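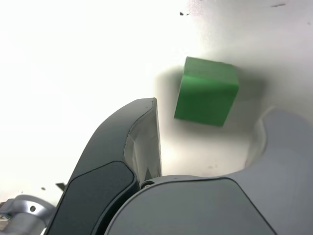
Petite maison de 96 m² avec patio intérieur : toiture végétalisée ou simple gravier ?

Lorna Macapagal
Membre – 4 messages

Bonjour à toutes et à tous,

Je vous prie de m'excuser si mon français n'est pas toujours juste, je l'ai appris à l'âge adulte et les mots du bâtiment sont encore difficiles pour moi.

Nous faisons construire une maison de plain-pied au lieu-dit Clesilach, sur un terrain en pente qui regarde vers le sud. La surface habitable est de 96 m². Le plan est composé de deux volumes parallèles, un pour dormir et un pour vivre, reliés par un couloir vitré. Entre les deux il y a un patio. Les toits sont plats, avec une pente de deux pour cent vers l'extérieur. Comme le chemin communal passe plus haut que la maison, tous les voisins qui montent verront d'abord nos toits, et nous aussi depuis le potager.

L'architecte a dessiné une toiture végétalisée extensive, avec des sedums, sur les deux volumes. La surface totale à couvrir est de 169 m², parce que les débords et l'abri de la voiture sont compris. L'entreprise Galang, qui fait l'étanchéité, nous propose à la place un gravier roulé de 5 cm. Elle dit que c'est moins cher, que c'est plus simple, et que les sedums vont griller au mois d'août.

Mes interrogations sont les suivantes :

La charpente est en bois et elle est déjà calculée, mais pas encore commandée. Est-ce que le poids est vraiment différent entre les deux solutions ?

Le patio est étroit (3,20 m). L'architecte veut que l'eau des toits ne descende jamais de ce côté. Mon mari préférerait une chaîne de pluie dans le patio, parce qu'il a vu cela dans une maison à Brernness et qu'il en parle depuis. Est-ce raisonnable ?

Enfin, combien de fois par an faut-il monter sur un toit de sedums ? Nous n'avons pas d'accès prévu, seulement une échelle.

Je vous remercie par avance pour vos réponses et je vous souhaite une bonne soirée.

pierrick_etanche
Membre confirmé – 1 000 messages

Bonsoir Lorna,

Pour le poids, il ne faut pas comparer « végétal » contre « gravier » de manière générale, il faut demander les fiches. Un gravier roulé de 5 cm, c'est 80 à 90 kg par m². Un complexe extensif avec 8 cm de substrat peut faire entre 90 et 130 kg par m² quand il est saturé d'eau, selon le produit. Il existe des systèmes plus minces et plus légers, mais avec votre exposition au sud je ne les conseille pas, ils sèchent trop vite. C'est toujours la valeur à saturation qui compte pour le calcul. Demandez au bureau d'études quelle charge permanente il a retenue. S'il a travaillé d'après les plans de l'architecte, il a normalement déjà compté le végétal, et dans ce cas le gravier passe sans rien changer. L'inverse n'est pas vrai. Ne commandez pas la charpente avant d'avoir cette réponse par écrit.

Deux points que votre entreprise doit vous confirmer :
– la membrane doit être résistante à la pénétration des racines, avec le certificat du fabricant ;
– le relevé d'étanchéité se mesure au-dessus du substrat fini, et pas au-dessus de la membrane. Sur les petites maisons à détails très fins, c'est là que cela se passe mal, parce que l'acrotère a été dessiné trop bas. Regardez surtout la jonction avec le couloir vitré.

Les sedums qui grillent en août : ils rougissent, ils se rétractent, une partie peut mourir, et le reste repart en général à l'automne. Prévoyez un robinet extérieur assez proche pour arroser le premier été. Après, avec 8 cm de substrat, on peut souvent s'en passer, sauf sécheresse vraiment longue.

Pour l'entretien, deux passages par an, au printemps et à l'automne : on arrache les petits arbres qui ont germé, on nettoie les évacuations, on vérifie la bande de gravier en périphérie. Le gravier demande lui aussi au moins un passage, cela on l'oublie souvent dans les devis. Par contre, une échelle seule ne suffit pas. Faites poser des points d'ancrage tout de suite, ils traversent l'étanchéité et c'est beaucoup plus pénible après.

Cordialement

Marmotte26
Membre – 31 messages

gravier sans hésiter. mon beau-frère a fait du végétal sur son garage, au bout de trois ans c'était de la mousse et des pissenlits. et la chaîne de pluie c'est joli sur les photos mais chez nous avec le vent ça éclabousse toute la baie vitrée

atelier.du.causse
Membre – 212 messages

Bonjour,

Je rejoins Pierrick sur presque tout. Pour le patio, je comprends bien votre architecte : 3,20 m de large, deux façades probablement vitrées, c'est un endroit où l'eau n'a nulle part où aller si un avaloir se bouche. Même sans descente, il reçoit sa propre pluie. Il faut donc un siphon de sol correctement dimensionné, un deuxième en secours, et des seuils qui ne soient pas exactement au niveau du dallage, à moins d'un caniveau devant chaque porte.

Si votre mari tient à sa chaîne, mettez-la côté abri de voiture, où le toit s'écoule déjà vers l'extérieur. Une cuve de 1 000 litres au pied, avec un trop-plein raccordé, et vous avez de quoi arroser un peu le potager. Attention, l'eau qui sort d'un toit végétalisé est souvent jaunâtre les premières années, à cause du substrat. Elle convient au jardin, mais elle peut laisser des traces sur un enduit clair.

Dernière remarque : vérifiez en mairie si le permis mentionne la toiture végétalisée. Si oui, passer au gravier peut demander un permis modificatif, et Galang ne s'en occupera pas à votre place.

Lorna Macapagal
Membre – 5 messages

Merci beaucoup à vous trois. J'ai relu le permis : la toiture végétalisée est écrite dans la notice, page deux. Le bureau d'études m'a aussi répondu, il a retenu 130 kg par m² pour le complexe. Nous restons donc sur les sedums et je demande un nouveau devis avec 8 cm de substrat et les points d'ancrage. Pour la chaîne de pluie, la discussion continue à la maison – elle ira peut-être du côté de la voiture.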